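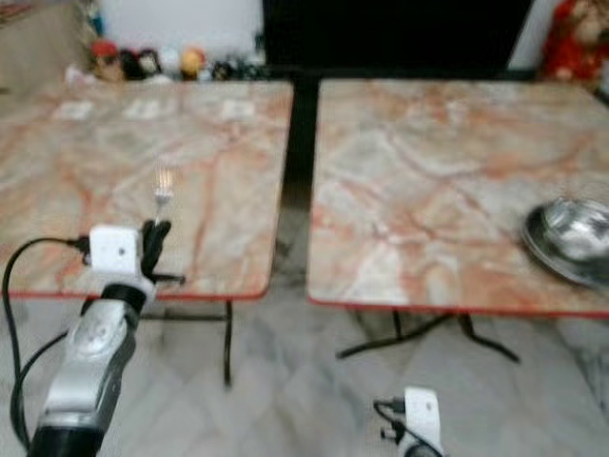

A treaty that both sides signed ought to settle the matter, one comment on last week's notes ran, so why does the Tsao valley still count as disputed? The answer takes up most of this session.

Session 6: Buffer areas and third-party claims

Background

Trarnby and Celtosley share a land boundary of 138 kilometers. Most of it follows a watershed and has never caused trouble. The exception is the Tsao valley, at the southern end, where the boundary treaty names the Vurnalum ridge as the line but does not say which of two parallel crests is meant. The treaty map was drawn at a small scale and shows one thick stroke covering both.

The valley has 3000 residents. They pay land tax to Trarnby and sell most of their wool in Celtosley. Neither fact decides sovereignty, although both governments quote the one that suits them.

What the treaty text can and cannot do

When a text and its map disagree, the usual first step is to look at what the parties agreed about priority. Some treaties say the text prevails. This one is silent. Lawyers then turn to later conduct: who patrolled, who issued permits, who protested and who kept quiet. Silence matters here. A state that sees a road being built and says nothing for years will find it harder to object later.

Trarnby did protest the Celtosley road, but only after 669 meters of it had been laid past the eastern crest. Celtosley argues that the protest came too late. Trarnby argues that it had no post in the area and could not have known sooner. Please read both notes in the packet before section – they are short.

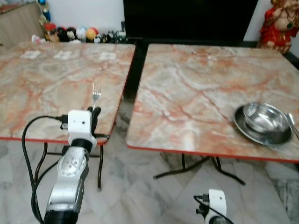
A second question is whether patrols count as administration. A patrol that passes through once a summer is weak evidence. A customs hut staffed all year is much stronger, and so is a school or a land register. In the Tsao case the land register is the best document Trarnby has. Celtosley accepts that the register exists but says it was kept for grazing fees only.

Standoff and withdrawal

The troops on both sides pulled back in May under a joint statement of 2 paragraphs. Note the wording: each side "adjusts its positions" and neither gives up a claim. Statements like this end the immediate danger and leave the legal position where it was. Expect both capitals to describe the result as a success at home.

For section

Write one page on either of these:

Does the late protest weaken Trarnby's claim to the whole valley, or only to the strip under the road?

Could the two states share grazing rights without first settling the line?

Bring a printed copy. The map exercise uses the treaty map, so have that with you too.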